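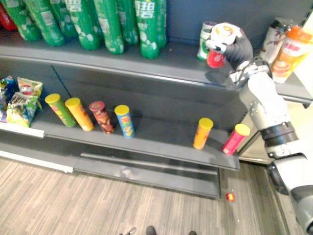
**Snack corner opens at the Lanton building**

If you've been walking all the way over to Jammont for a soda every afternoon (guilty!), you can stop. The new snack corner at Lanton opened this month, and I went down on the first morning to have a nose around before the lunch crowd got there.

It's a small setup, run by Hutden, the same people who do the coffee counter over at Bouazza. They've gone with plain grey retail shelving, open at the front, so you just walk up and take what you want. Sodas are up top, chips and other salty stuff underneath. I like that you can see pretty much everything from the door — no crouching, no digging around behind a glass panel that never quite slides open.

The green bottles of Sprite are lined up along the back of the top shelf, labels in Chinese, and I have a feeling those will be the first thing to go. There are a few other drinks over on the right, including one in an orange bottle with a picture of the drink on the label. I didn't know the brand and I can't read the label, so somebody please try it and report back.

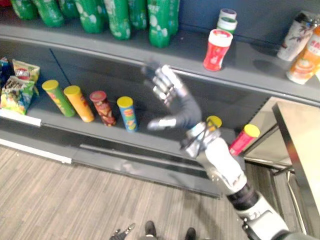 Then there are the chips. You get a choice between bags and the stand-up canisters, and I'm firmly on the canister side, mostly for desk reasons. A canister has a lid. A bag of chips at my desk has never once survived a phone call. The yellow-and-green bags do look good though, and my whole row had already put in requests for them before I'd even gotten my coat off.

Hutden says the corner has a budget for 200 items a week to start with, and that they'll look at what sells before they order again. They asked people at Lanton what they wanted back in the spring and got 100 replies, 33 of which asked for something salty. I was one of the 33. Chocolate came in lower than I would have guessed, but it's on the list for the next order, along with plain crackers and some kind of nut mix.

A few practical bits. The corner is open from 8 in the morning until 6 in the evening. You pay by card at the little stand next to the door, and there's a limit of 2 of any one drink per person until they get a feel for how fast things move. If something you want is missing, there's a request sheet on a clipboard by the card stand. Please write clearly — the first page already has a line on it that could be "pretzels" or could be "pencils."

The next delivery is due before the end of the month. I'll go down again when it's in and post the new list here.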